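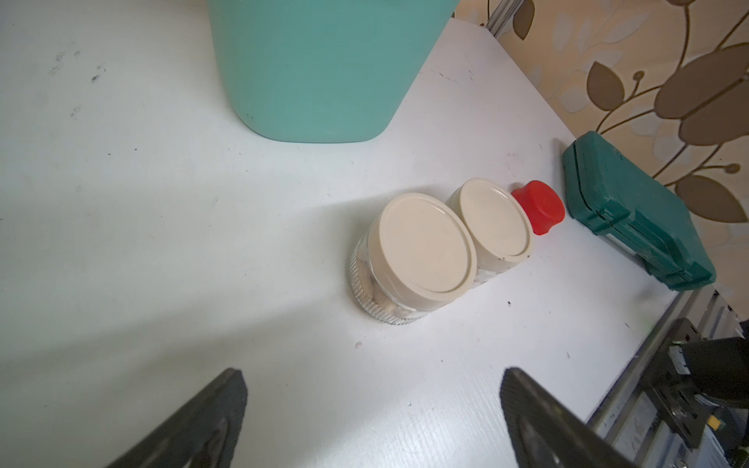
Koster Tabletop Things

Koster is a collection of pictures of ordinary household stuff on a white table: jars, lids, bottles, caps, cases, tubs. If you like looking at the shapes of everyday containers as much as we do, welcome!

What's in it

1,333 pictures, sorted into 32 folders by arrangement. Each folder holds one layout of things, photographed from several spots. The glass jars with cream-colored lids are my favorites (lying on their sides they look completely different from every angle), and a red cap or a dark green case close by gives you a nice jolt of color.

Labels

Every picture has a short text file with the same name. We use plain words — jar, lid, cap, case, container — and one color per item. A jar and its lid get separate lines, even when the lid is on. If we couldn't tell what was inside a jar, the contents line says "unknown".

Things to know

The tabletop has scuffs, specks and crumbs, and we left them in. Please don't label them as objects! The leaf wallpaper gets the single word "wall". Large containers often run past the edge of a picture, and those are marked "partial".

Folder 4 has been relabeled since the Mbwambo release, so grab the new text files if you have the old ones.

Fixes and additions

Spotted a lid marked as a cap? Send it to Wafula Magesa with the folder number and picture name. New jar shapes are very welcome — we'd love more ribbed glass.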